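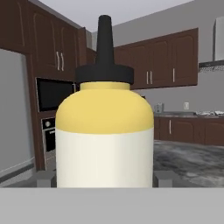 Does a fault in simulation count as a fault? one reader wrote to us after our January notice. We log it as one. Sutero tests gripping software for kitchen robots before it runs on hardware, and most of what we are paid to find is found in a simulator.

## What we do

Sutero was set up in Sellemow to do failure analysis for robot arms that handle household containers. Clients send us a controller build. We run it in Khurana, our kitchen test environment, and return a fault report with logs and the settings needed to repeat each fault.

A standard run is 200 grasp attempts on bottles, cans and boxes. Five faults of the same class stop the run, and the build goes back to the client.
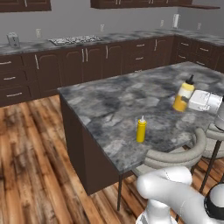
I would rather see the log than the pass rate, a client commented on our last report. Both are now supplied, following the fault described below.

## The January fault

A controller build passed its standard run and was released to a client's test cell. On hardware, the gripper kept closing after contact and crushed 16 plastic bottles before the operator pressed the stop button. There were no injuries.

We traced the cause to our own setup. Bottles in Khurana were modeled as rigid bodies, so excess grip force left no trace in the result. The force limit in the controller had been overwritten by a default value at startup, and our pass check did not read it.
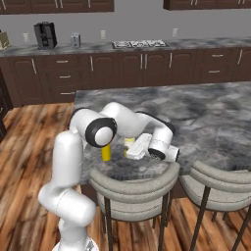 *Khurana kitchen: arm and gripper at the island counter.*

## What changed

The pass check now reads commanded force at every time step. A grasp that exceeds the limit is a fault even if the object is lifted and placed correctly. The limit is also read back after each restart and compared with the value in the client's file.

Squeeze bottles were added to the standard set 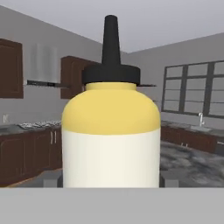
and are run at three fill weights, with the lowest force limit applied to the empty one. Builds passed under the old check were run again, and clients were sent the revised reports.

## Records and contact

Fault logs are kept for 90 months at our Prustholm office. Clients can request their own logs at any time. To report a suspected error in one of our reports, write to the fault desk at Sellemow and include the report number and build number.

Page last revised Friday, September 18, 2026.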